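About Plustberg Labels

Posted July, by Danai Kouris

We print labels. Mostly self-adhesive, mostly for people who make things in small batches and need them on the shelf by a certain date. Jam, hot sauce, dog shampoo, candles. Some wine, less than we used to.

Started by Apostolos Papadakis in a rented unit behind a tire shop with one second-hand flexo press he bought at auction. The press was called Hesia (name was painted on the side already, we kept it). She ran until the gears went and now sits by the front door with a plant on it. Apostolos still comes in, still checks the ink cupboard, still has opinons on the coffee.

Today there are four presses, two of them digital. Digital for short jobs and anything with lots of versions. Flexo for the long runs. If you're not sure which you need, send the artwork and we'll tell you which is cheaper.
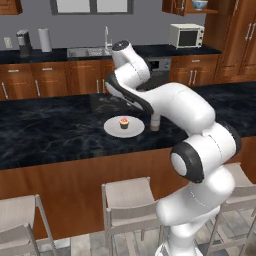
White arm with black trim over a marble countertop.

What we do, quick version: paper and film labels, clear labels, freezer-grade adhesive, tamper strips, neck tags. Cold foil yes. Hot foil no, we send that out to Charbonneau down the road and they do it properly. Minimum order is 60 labels on digital, 2000 on flexo. Below that you're better off with a desktop printer and a free afternoon.

Proofs are on the real stock, not a PDF. Gilberto Betancur in prepress looks at every file before it goes to plate and he will phone you about your barcode. Please pick up. Most of the late jobs we've had were a barcode or a best-before box somebody forgot to leave room for.

Colour matching is Nektarios Fragkou, at the light booth, most mornings from 7. Bring the old label if you have one. Bring the jar too, amber glass changes everything. 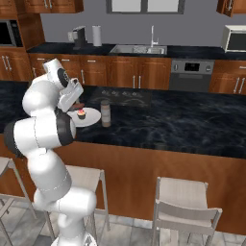 Where to find us

Unit 815, Ploltent Industrial Park, second driveway, blue door. Not the first driveway, thats the plumbing wholesaler and they're tired of getting our couriers. Parking out front, loading dock round back. Open 7:30 to 4, counter closes for lunch.

Pickups: text when you're outside and Darius Hodoroagă will bring the boxes down. Reprints of an old job, just give us the job number off the core of the roll. No number, a photo of the label usually does it.

Quotes same day if we get the size, quantity and stock before noon. Otherwise next morning.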